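Sorting at the break table: what goes in which cup

After the spring cleanup of the shared kitchen we had a short list of things to fix, and the one that took the most talking was drink containers. The old setup was a single bag under the sink. Everything went in there: cans, bottles, coffee cups, the odd banana peel. When the bag was full, whoever was nearest tied it up and carried it down, and most of what was in it ended up as trash.

The hauler that serves our building, Zavis, will take cans and bottles for recycling as long as they come down separate from food waste. If there is food or coffee in the load, the whole bag is refused. We had two bags sent back in September and more over the winter. The Nurkasix floor had the same problem and went to separate collection before we did, so we borrowed most of their rules and changed a few.

The basic rule is short. Cans and bottles that held a drink get emptied, and then they go in a collection cup. Paper, food and coffee grounds go in the regular trash by the door. Glass goes in the crate on the loading dock and should not be left in the kitchen at all.

A few details, since people have been asking.

Empty means empty. Turn the container upside down over the sink and wait until it stops dripping. A quick rinse is good if it held juice, milk or anything sweet. You don't have to wash it with soap. Last summer the bag under the sink drew ants, and we would like to get through this summer without them.

Leave caps on plastic bottles. This is a change from the sign that used to hang over the sink, which told you to take them off. Zavis wants them on now. Loose caps are small enough to fall through the sorting line and they get swept up with the trash. Squeeze the air out of the bottle first if you can, then screw the cap back on.

Don't crush the cans. Several people have been flattening them on the counter to save room, and we understand why, but a flat can is harder to sort and the edges can be sharp. Drop them in as they are.

Labels can stay on. There is no need to peel anything.

If you find a can or bottle with something still in it and you don't know who left it, pour it out. Please don't leave it on the table for the owner to come back to. Drinks put down during a meeting are rarely picked up again, and they get knocked over.

Take-out cups are the item we get the most questions about. The paper kind with a plastic lining can't be recycled with the bottles and cans, and neither can the lids. Both go in the trash. The cardboard sleeve can go in with the office paper if it's clean. If you drink a lot of coffee, there are mugs on the second shelf, and anyone can use them. The mugs without a name on the bottom belong to the kitchen.

Now, the collection cups themselves. We tried a plastic tub from the supply closet for a couple of weeks and it didn't work well. It was wide and low, it took up half the counter, and people treated it as a place to put anything they were finished with. Jihad Smadi suggested going to something taller with an opening that looks like it's meant for one kind of thing, and to have more than one so the colors could do some of the explaining. We are now using paper cups in a large size, a gray one and a yellow-green one, at the back of the white table against the wall. Gray is for cans. Yellow-green is for plastic bottles.

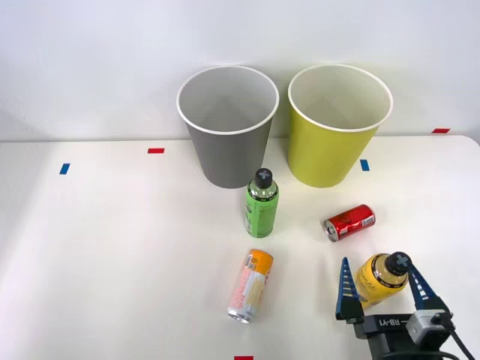 They hold less than the tub did, and we think that's fine. A smaller container gets emptied more often, and it's light enough to carry down with one hand. If a cup is full, take it to the bins on the ground floor, tip it out and bring it back. Please do bring it back. The first one we put out was thrown away along with its contents.

The paper will wear out in time, mostly at the bottom where drips collect. Spares are in the tall cabinet, left side, next to the Lemia paper towels. If the one you're using has gone soft, swap it for a new one of the same color. Write a note on the supply sheet when you take the last spare.

Please keep the cups at the back of the table. The front is for people who are eating, and the walkway past it is narrow enough as it is. The colored tape on the tabletop should be left where it is.

On the subject of wiping down: the table gets a proper cleaning at the end of each day, but spills should be dealt with when they happen. The spray bottle is by the sink. Use the blue cloths for tables and the yellow sponges for dishes, and hang the cloth over the faucet afterward so it can dry.

For anyone who wants to know whether this is worth the trouble, the building office charges us for each bag of trash over the monthly allowance. Refused recycling is counted as trash. The extra charges over the winter came to $200, paid out of the same budget that buys the coffee. We will look at the bill again after 90 days and report back in this newsletter.

One more change that's still being discussed is the deposit money. Cans with a deposit mark can be returned at the Nseir market on the corner, and a few people have offered to take them over when they do their shopping. Until that's settled, deposit cans go in the gray cup with all the others. If you'd like to be on the list to carry them, add your name to the sheet on the refrigerator door by April 30.

The refrigerator itself will be cleared out at the end of the month as usual. Anything without a name and a date on it will be thrown out, including the container it's in.

Kitchen and shared spaces newsletter | Contact: Jihad Smadi, front desk | © 2026 | Back to top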